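Left hand drifting and cable snagging on the Flellby unit - how do you all route yours?

brudar_bench
Hi everybody, long post coming, so get yourself a coffee. I look after a two-armed Flellby at our little shop in Brudarbridge, and for most of the winter it was the easiest machine in the building. Then in March the left hand started to close a little late. It's only a hair late, and on a hard object you'd never notice, but we do soft pick practice with fruit and on that it matters quite a bit. If one finger lands ahead of the others it does all the squeezing, and you can guess what that does to a grape.

What I've done so far: new firmware on the hand, a fresh zero on the wrist, and a full clean of the finger joints with the Koller brushes (lovely things, worth every penny). The hour meter was at 3,002 when I started. The late close went away for more than 9 days and then crept back, same finger, same direction.

My own feeling is that it's the cable. On ours the thin black one comes off by the wrist band and makes a loop out to the side, and when the arm reaches across the table that loop lies on the glass and drags.
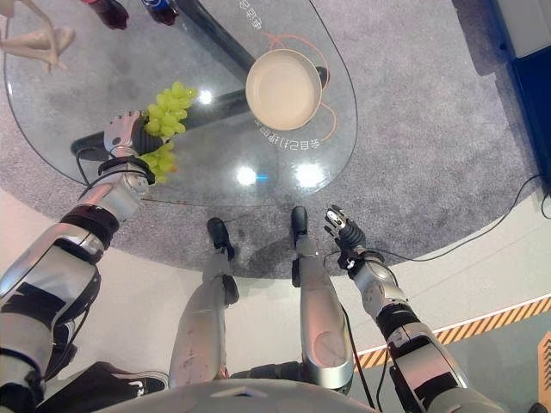
parnow_pat
I'd bet you a sandwich it isn't the cable at all. We had the same late finger and spent a whole month tying and retying that loop, and I got very good at it too, and none of it changed a thing. What fixed ours was the tendon tension on the hand. Put it at 86 on the scale in the service menu, run the open and close routine, and check again after a night of rest. The tendons settle, especially after a cleaning when everything has been moved around.

brudar_bench
Thank you Pat! I did look at tension, I should have said so. Mine reads 86 on every finger with the arm parked at home. I never thought to read it with the arm stretched out, though, and now I'm a little embarrassed.

Fatos Ristić
Please do read it stretched out, that would be my first step as well. I'm going to disagree with Pat in a friendly way, though. A loop that drags can pull the wrist connector just enough to make the hand lose a message here and there, and then the hand repeats the last position it had. From outside it looks exactly like a slow finger. There's a counter for lost messages two screens down from the tension page. Reset it, let the arm do its reach 34 times, and see where it stands. If it's still at zero, then I owe Pat the sandwich.

For routing, I bring the slack back up the forearm and hold it with a soft strap just behind the wrist, with enough left over that the wrist can turn all the way in both directions. Turn it by hand with the power off before you trust it. I made mine too short the first time and pulled a connector clean out, which was a sad afternoon.

parnow_pat
Fair enough, though I still say if it was messages you'd see it on all the fingers and not the same one every time. Mustard on mine, please.

Fatos Ristić
Not always! On the older hands each finger has its own address, and the last one in the chain suffers first. brudar, which finger is it?

brudar_bench
The little one, so the last in the chain if I'm reading the drawing right. Oh dear, Pat.

I got to the bench at 7 this morning before the phones started and did both tests. Tension stretched out was 86, same as parked, no change on any finger. The lost message counter went from zero to 9 over the 34 reaches, all of them near the far end of the reach. Then I strapped the slack back along the forearm the way Fatos does it and ran it again, and it stayed at zero. I'm not calling it solved yet after the way it fooled me last time, but I have a new connector on order from Koller anyway, as the old one feels a bit loose when I wiggle it.

slowgripper
Jumping in with a small one: don't use the hard plastic ties for this. They creep down toward the wrist band over a few weeks and then bite into the jacket. Hook and loop strap, fuzzy side in, and look at it whenever you wipe down the shells.

parnow_pat
All right, ham or cheese, Fatos? And brudar, do write back once that connector is in, I'd like to know if the counter stays put without the strap.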